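31st October

I have worked at the Grurkside building for most of my adult life, and for the greater part of that time I picked parts out of bins. A bin came to your station, you took a bar out, you turned it the right way round, you put it in the tray. Red bars and green bars went to different trays. When the tray was full you pushed it down the line and started another one.

In May the company brought in bin picking by robot. Two stations out of six went over to it first. A few people have written to ask me how it went, mostly because they read my older posts about shift work and want to know if I still have a job. I do. It is a different job, and I want to put down what changed while I still remember how the old one felt.

The system is called Siltum. It was set up for us by a small company named Oberholzer, who sent the same technician every time, so we got to know him. The idea is easy enough to explain. The robot has to work out where each bar is lying, choose one it can get hold of, and lift it without catching on the others. A person does this without thinking. The robot needs a lot of help with it, and for the first weeks that help was us.

My shift lead, Patricio Riquelme, asked who wanted to train on it. I put my hand up mainly on account of my wrists. I had been getting a dull ache on the right side for years, the kind that is gone by the end of a vacation and back by the second day. I have not had it since the summer. If I am listing what automation did for me, that goes first.

Second on the list is pay. The operator grade is one step up from picker. It isn't a huge step, but it showed up in the first check and it has stayed there.

Against that, there are things I don't like as much. Picking was dull, but you could talk while you did it. Algirdas Vītola and I stood across from each other for years and I knew everything about his kids, his car and his opinions on soup. Now he is at one of the hand stations at the other end and I'm at a screen. We catch up at lunch. It is not the same amount of talking.

The work is also tiring in a new way. With hand picking you were worn out in the body and your head was free. Now I sit or stand near the cell and wait for something to need me. A long quiet stretch and then a stop, and you have to be awake for the stop. I find I go home with my eyes tired.

The stops are mostly about how the bars are lying.

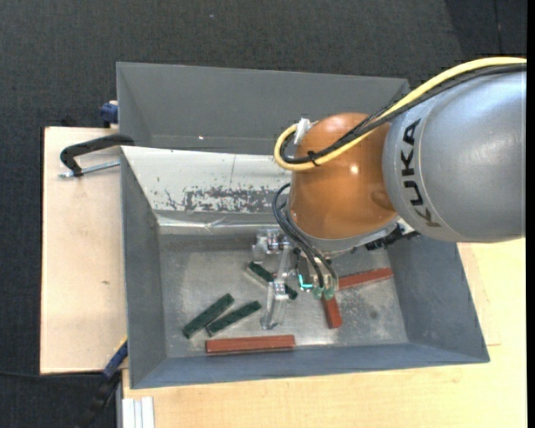

Bars that lie apart with space around them are the easy ones. A bar that leans on a wall or has another one across it is where you earn your money. Sometimes the robot gives up and asks, and I mark the part on the screen and it tries again. Sometimes I stop the cell, go through the lockout and move the bar by hand, which still makes me laugh a little, after all those years of doing just that.

We keep a log of every time a person has to step in. At the end of the first full month the count was 2109. Last month it was 1362. The people upstairs are pleased with that number and I understand why. I look at it and think that each of those is a bit of my day, and if it keeps going down there will be a talk about how many cells one operator can watch. Patricio says the same and doesn't pretend otherwise – I respect that.

So far no one has been let go. Two pickers moved to the Drundemthorpe site because they wanted to be closer to home, and their places were not filled. You can call that what you like.

The other four stations are due to be looked at in the new year. Algirdas has put his name down for the training. I told him to get his eyes checked first and to bring a decent cushion for the chair.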